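Home task collection: what should the written rules say about the table?

gorecki_b
We are putting together a rule sheet for table-clearing sessions done in people's homes with hand-held grippers. Two tools, one operator, a round dining table, small household items going into a box. The draft has 16 rules and I think several of them fight each other. The three I am least sure of:

Rule 4. Both tools stay in view of each other's camera when the episode starts.
Rule 7. The operator keeps the household's own tablecloth.
Rule 11. No item may touch another item at the start.

Table from one of the Vekemdale sessions: 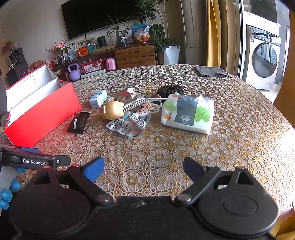 Mixed items on the table, open red-and-white box at the left.

As you can tell, rule 11 was not followed. I would like to know if people think it should be.

k_katona
Drop rule 11. We had the same one at Fivell and operators spent more time spacing things out than doing the task. Real tables have piles on them. If the policy only ever sees items sitting apart, it will fail the first time a cable is lying against something.

Keep rule 7, though. A patterned cloth is harder, and that is a good argument for having it in the set.

tkpeng
I disagree on 11. Piles are fine as a category, but they need their own label. Mixing spaced and piled starts under one task name makes the success rate meaningless. We went back over 43 episodes in December and had to relabel 25 of them by hand. I would write it as: "Starts are either spaced or piled. Mark which one before recording."

gorecki_b
I can live with that. Here's a start I would call spaced, or close to it. There is a scrunchie with a doll near it, so maybe not.

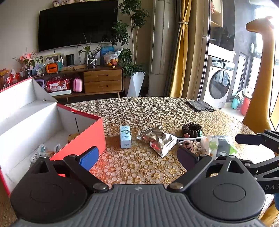 Carton and foil bag near the middle, doll and scrunchie to the right.

tkpeng
Doll and scrunchie are too close for me. There is a cable between them as well. Piled.

k_katona
This is what I mean. If two of us can't agree from one picture, an operator at 7 p.m. won't get it right either. Either give a distance or don't have the rule.

vida.erno
Distance, then. At Runatari the rule is 5 cm between items, measured once at setup with a strip of card. Takes no time. Anything under that is piled, no discussion.

I have a different question, about people in view. What does the draft say?

gorecki_b
Rule 9: "Only the operator may be visible, hands and arms only, no faces." 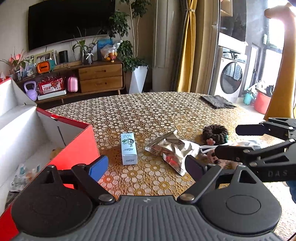 It gets checked at review, and any episode with a face in it is deleted the same day. The weak part is family photos. A lot of living rooms have a framed one on a cabinet or shelf, and the rule as written only talks about people who are there.

vida.erno
Then write the photos in. Ours says framed photos are turned or taken away before the first episode, with the household's permission. Same for mail and anything with an address on it. The host signs for it on the consent form.

egavrila
Reading from the operator side. I don't mind any of this, but please put the setup rules on one page and the recording rules on another. The Gál sheet had them mixed together, and people skipped the setup ones because they were already wearing the gloves and holding the tools when they got to them.

Also, gloves. Is it required or not? The draft says "recommended", which means half the people will and half won't.

gorecki_b
Required, both hands, same color for the whole session. I'll change the wording.

One more for rule 4, the two tools:

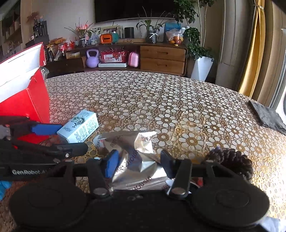 Foil packet between the fingers, second gripper coming in from the left.

I would pass this one. The other tool is easy to see and its finger pad is in view.

tkpeng
Pass from me too. But say how much of the tool has to show. I'd ask for at least one full finger pad.

k_katona
Agree with the finger pad. Still against rule 11, even with the 5 cm. You are asking for a measurement in somebody's living room, and the strip of card will be lost by the second house.

vida.erno
We have done more than 16 houses with it — the card is taped inside the lid of the tool case.

gorecki_b
OK. For version two: spaced or piled with the 5 cm limit, framed photos added to rule 9, gloves required, one full finger pad for rule 4, setup on its own page. Kinga, I'll note your objection to 11 next to the rule. If anyone has wording for the consent form, please post it in this thread.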